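4.2 House rules for recording with hand-held grippers

I'll admit we didn't start out with rules. In June we handed people a gripper, pointed them at the dining table and let them get on with it, and Gijs De Haan spent the next few weeks sorting out what we could keep. Of the first 139 takes we threw away 47 and kept 92, mostly for dull reasons: a marker cube covered by a sleeve, a chair moved halfway through, a tray that started somewhere new each time. So we wrote the Zurkeck rules, which fit on one sheet of paper (the long version never got read, and I wrote it, so I can say that).
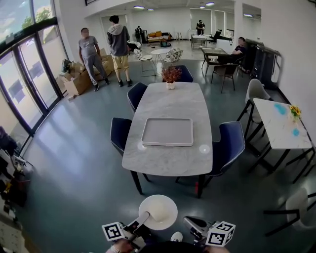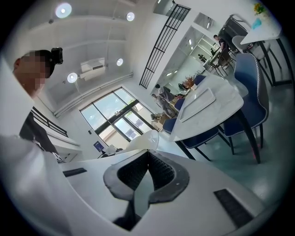
Figure 3. The dining area during recording, from head height (first) and from a hand-held gripper (second). The tray is on the marble-patterned table in both.

The rule we argued over most is the one about the marker cubes. Both cubes have to be visible to the head camera before the operator reaches for anything — hands stay on the handles and well clear of the printed faces. Gijs wanted a check every 700 frames as well, and I thought that was fussy. He was right, and it's in there now.

Then there's the furniture. Chairs can stand wherever the operator likes at the start of a take, but once it's running they're left alone unless the task calls for moving one. We don't ask other people to leave the room. We do ask them to stay out of reach of the table, and faces get blurred before a take goes into the Jatia set. Section 4.3 covers how we handle takes that break a rule partway through.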